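Gripper and arm tips, bench notes so far. Add yours at the bottom.

## Fingers

- Soft pads for bread, stiff ones for bars and bottles. Tried one set for everything, wasted a morning.
- Wipe pads with a damp cloth before you compare anything. Crumbs change the grip more than the brand does.
- The Rarholm fingers are narrower - better between packed items, worse on foil.
- Lasavance ones open wider but slip on smooth caps. Kilian put a strip of shelf liner on his, seems ok.

## Cables

- Leave slack at the wrist. Turn it 90 degrees both ways by hand BEFORE you power up.
- Velcro, not zip ties. You will be redoing it.

## Controller

- Save settings under a new name every time. Maribeth lost 54 trials to an overwrite in January.
- Same speed for both grippers or the numbers mean nothing. Write it on the log sheet, not on your hand.
- Know where the stop button is and keep your coffe away from it.

## Sandwiches

- Close slow, stop early. A squashed one still counts as a fail even if it gets there.
- Go for the triangle when it's tilted on the basket rim, easier to get a finger either side.
- Swap in a fresh one when the bread gets soft - old ones make a weak gripper look good.

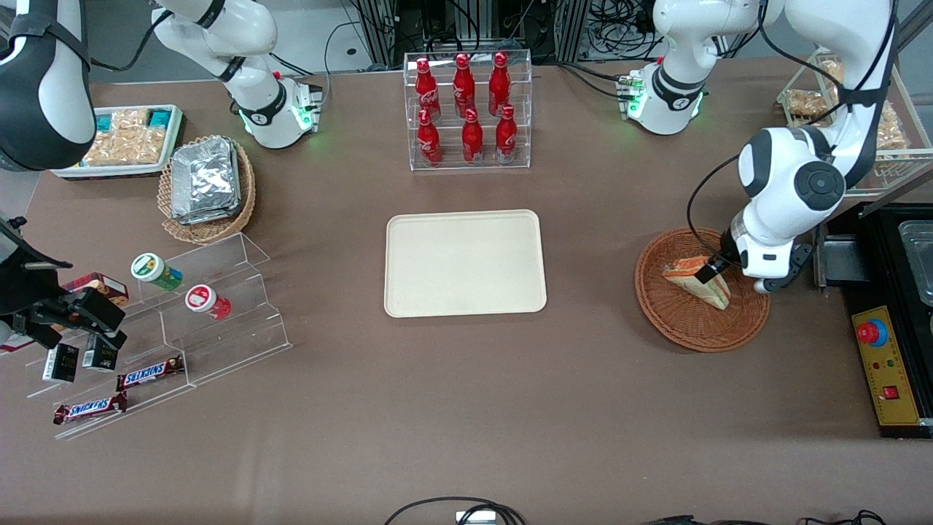
## Still to try

- Enriquez pads on the foil packs
- second camera, lower down, clear shelfs are a pain to see
- ask Trinidad for the log template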